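Ogilvie Screening Kit: Set-up Guide for Community Groups
Section 4: Showing a documentary in a hired hall 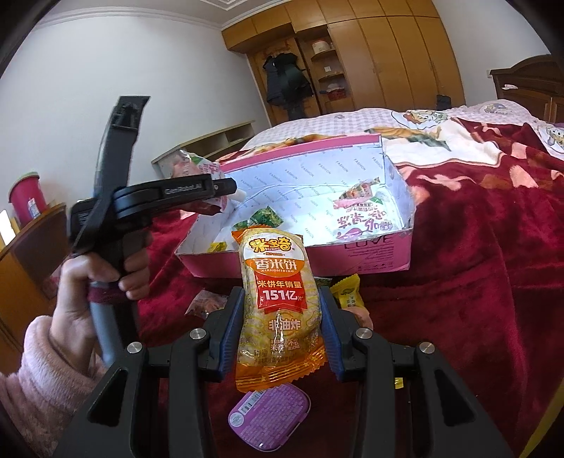 The steps in this section assume that you have already booked your title through the Musier catalogue and received your booking number. If you have not, go back to Section 2. Films about abortion, assault, prison or bereavement are marked S in the catalogue, and the extra steps marked S below apply to them.

4.1 Before the day

1. Check the licence sheet. A standard licence covers one showing to an audience of up to 128 people. For a larger hall, ask for the extended licence, which covers up to 242.

2. Check which cut you have been sent. Some historical titles come in a full version and a shorter classroom version. The running time is printed on the licence sheet and should match the time shown on the player.

3. Play the first ten minutes and the last ten minutes at home. Archive interviews are often quieter than the modern ones, so make a note of any place where you had to turn the sound up.

4. (S) Print the content note supplied with the film and put it on the door and at the ticket table. Use the wording as supplied.

5. (S) Find a second room, or a quiet corner of the foyer, where people can sit if they leave early.

Note: The content note must also appear on posters and on any web page that sells tickets. A short form for posters is given in Appendix B.

4.2 Setting up the projector

1. Stand the Triltberg projector on a firm table, level with the middle of the screen if you can. Leave a hand's width clear on both sides for the vents.

2. Connect the player with the short black cable. Push it in until it clicks.

3. Switch on the projector first and the player second. Wait for the blue menu.

4. Choose Picture, then Archive. This setting keeps older footage in its original shape, with black bars at the sides. Do not use Stretch. It widens faces and cuts off captions.

5. Turn on subtitles from the player, not from the projector. They should be left on for the whole showing.

Caution: The lamp cover becomes hot in use. Do not open it until the fan has stopped.

Caution: Tape down every cable that crosses a walkway. Halls of the older sort (the Ulletti hall, where this guide was first tried out, dates from 1883) may have sockets on one wall only.

4.3 Sound

1. Place the speakers on either side of the screen, turned slightly inwards.

2. Set the volume to 5 and play one of the quiet passages you noted in 4.1. Walk to the back row. If you can't follow the words, go up one step at a time.

3. If the hall has a hearing loop, plug it into the socket marked LOOP and ask the hall to confirm that it is working.

4.4 Discussion after the film

1. Bring the lights up halfway when the credits start. Let the credits run.

2. Allow a five-minute break before anyone speaks from the front.

3. (S) Say at the start that no one has to talk about their own experience. Do not record this part of the evening.

4. Take written questions as well as spoken ones. Cards are in the lid pocket of the kit.

Note: The discussion sheet gives dates and court cases for the period covered by the film. Sheets for films released before 2000 may be out of date on points of law. Check for a newer one in the catalogue.

4.5 Packing away

1. Switch off the player, then the projector. Leave the projector plugged in until the fan stops.

2. Coil the cables loosely and put them in the side pocket.

3. Fill in the attendance figure on the licence sheet and return it with the kit.

Section last revised October 18, 2020. For faults with the projector, see Section 6.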